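5.3 Failure analysis: descent onto elongated objects

The aggregate results in Section 5.2 hide one group of failures that we think deserves separate treatment. Of the 192 simulated trials in the evaluation set, 33 ended with the safety monitor stopping the arm. Most of the objects in the set are compact, and a stop on one of those was usually a plain collision with a neighboring surface. The long objects behaved differently. For them the arm was stopped during the last part of the descent, before the fingers had closed, and the log gave the same code each time: contact force above limit, direction vertical.

The baseball bat was the worst case. It accounts for 18 of the 33 stops, more than all the other objects combined. In every one of these trials the bat was alone on the dining table and the arm was a simulated Franka Emika arm with its standard two-finger hand, placed beside the table. The room is the Skenell apartment model, which we used without changes apart from the table friction.

The planner approaches with the fingers open, pauses above the tabletop at a fixed hover height, turns the hand so that the finger axis is perpendicular to the long axis of the object, and then descends. Figure 7 shows the hand over the table with the bat to one side of it. All 18 stopped trials passed through a hover state and reached the descent stage without a warning.
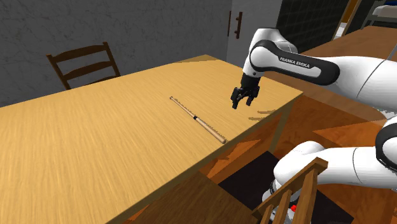

Figure 7. Open gripper above the table, bat trial, Skenell apartment model.

We first suspected the grasp proposal network. Its proposals for the bat were spread over the whole length, and a proposal near the end of the barrel leaves very little clearance between the open fingers. We replayed the 18 stopped trials with the proposal moved by hand to the handle. Eleven of them then completed. The other seven stopped again, with the same code and at nearly the same height above the table. Clearance was therefore part of the cause but could not be all of it.

The second cause was in the height estimate. The planner takes the top of the object from the depth image, subtracts a fixed grasp depth, and uses the result as the target for the fingertips. The fixed depth was tuned on the compact objects, most of which are taller than the bat handle is thick. On the handle, the target came out below the surface of the table. A check is meant to catch this. It compares the target with the table plane and raises the target if needed. In the seven remaining trials the check ran, but against a plane that had been fitted too low.

The plane fit uses points within a square window centered on the object. When the object lies close to a table edge, the window takes in part of the floor. The fit is robust to a small share of outliers, and for a mug or a box near the edge it still returned the tabletop. For the bat the window is much larger, as it is sized from the longest dimension of the object. With the barrel near the front edge, a large share of the window fell past the table, and the fitted plane was tilted downward on that side. The error at the grasp point was 27 mm in the worst trial. The fingers were then commanded to a position inside the table, and the monitor stopped the arm when they met the surface.

We note that the monitor did what it was designed to do. No trial continued after the limit was passed. The limit is set for a simulated arm, however, and the stop is issued one control step after the reading. On a physical arm with the same software the fingers would have struck the table before the stop took effect. We do not have force data from hardware for this case and make no claim about damage.

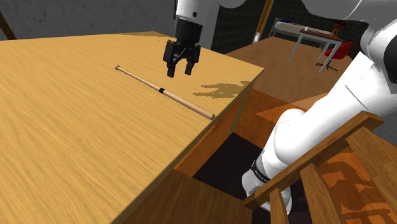
Shadows were considered as a third possible cause. The renderer produces hard, irregular shadows on the wood, and the segmentation step works on color images. In four of the stopped trials the object mask had picked up a patch of dark tabletop along with the bat. This made the mask wider and moved its center, but the effect on the grasp point was small compared with the error from the plane fit. When we reran those four trials with shadows turned off and everything else the same, all four were stopped again. We left the shadows on for the rest of the work.

Chairs near the arm had no measurable effect on these failures. They are included in the collision model, and the minimum distance between the lower links and the nearest chair stayed above the threshold in all 18 trials. They did affect planning time, which is reported in Section 5.5.

Two changes were made. The window for the plane fit is now limited to a fixed size and is clipped to the table region given by the segmentation step. The grasp depth is now set to half of the local object thickness, with an upper bound equal to the old fixed value. With both changes in place, the 18 trials were repeated from the same starting states. Sixteen completed. The two that did not were again proposals at the thick end of the barrel, where the open fingers are too close to the wood for any error in position. We have not solved this and suggest that proposals with so little clearance be rejected before planning.

The same fault was later found in the Porton release of the planner, which shares the plane fitting code. Users of that release who work with long objects near table edges should apply the window limit. The patch was written by Fenna Mulder and is included with the trial logs, dated May 2022.

Comments (3)

r_visser
Did you try fitting the plane once at the start, before the object is placed? We do this in the Celham setup and have not had a descent stop from a bad plane. It does assume the table stays put.

Fenna Mulder
We tried it on a few trials and it worked. We kept the per-trial fit for the paper because some of our scenes move the table between trials. For a fixed cell I would do it your way.

tk_lowbay
Is the 27 mm measured at the fingertip or at the center of the window? The text says grasp point but the log column is labeled window_c. I get a smaller number if I use the fingertip.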